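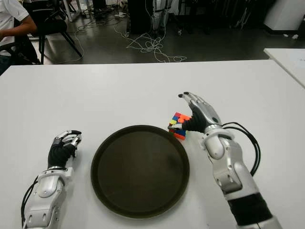 Sidra Awan writes that she gave up on the Droltard tray after a fortnight, as anything with a flat base slid on it whenever it was carried at a slight tilt, and she asks whether the Mikach is any better. It is, up to a point. The figures are further down.

Mikach 4 round tray, dark brown
Reviewed by Spyros Kolev

The Mikach 4 is a circular tray with a low raised rim and no handles. It is sold for serving, but I bought it as a catch tray for a work table, to keep small parts and puzzle pieces in one place. It has been in daily use since April. I paid full price at Jaramillo, where the same tray is also listed in grey.

Finish

The colour is given as dark brown. Under white light it leans towards olive, and beside a white table top the difference is plain. Anyone matching it to walnut or oak furniture should see it in person first. The surface is dull with a soft sheen. It shows smudges. Dry cloths move them about without taking them off; a damp cloth with a drop of dish soap removes them, and they are back after a day of handling. The grey version may hide them better. I have not tried it.

Rim

The rim is the weak part of the design if you want to carry anything. It is high enough to stop a rolling bead or a screw on a level table. It will not hold back a cup once the tray is tipped. For stationary use I prefer it this way, as the forearm can rest across the edge without a ridge digging in, and a flat card can be slid off over the side.

A cube puzzle is a fair test object. It is light, has flat faces and smooth stickers, and slides readily. I set one in the middle of the tray, lifted one side slowly and noted the height at which the cube moved. The Mikach held it noticeably longer than the Droltard did. Both let go well before I would call either of them non-slip, and the Mikach packaging makes no such claim.

Weight and stability

On the kitchen scale the tray reads 1000 g. I then loaded it with bagged rice to a total of 2220 g and left it overnight on two narrow supports. There was no measurable sag in the morning. With the load moved to one edge and the tray flat on the table, it did not rock. The underside has a thin felt ring, glued in a shallow groove. Mine has lifted at one spot, and I have put it back with contact adhesive. The Zellach tray I used previously had four separate rubber feet, which gripped better but left marks on a white top.

Cleaning

Hand wash only. Water collects in the angle where the base meets the rim, so it should be dried with the tray on edge. The felt ring takes a few hours to dry if it gets soaked.

Comparison

The Zellach has a taller rim and better grip underneath, and costs more. It is the one to buy for carrying drinks. The Droltard is cheaper and lighter, with the slippery coating Sidra describes, and its base had a slight bow on arrival. The Mikach sits between them on price and is the flattest of the three when checked with a steel rule.

Faults noted

Felt ring lifting at one point after several months. Smudges, as above. One light scratch from a dropped screwdriver, visible only at a low angle. The colour has not faded, although the table is away from direct sun.

Rating: good for bench or desk use, fair for serving. I would buy it again at the Jaramillo price, but would run a bead of adhesive under the felt before first use. Spare felt rings are not sold separately.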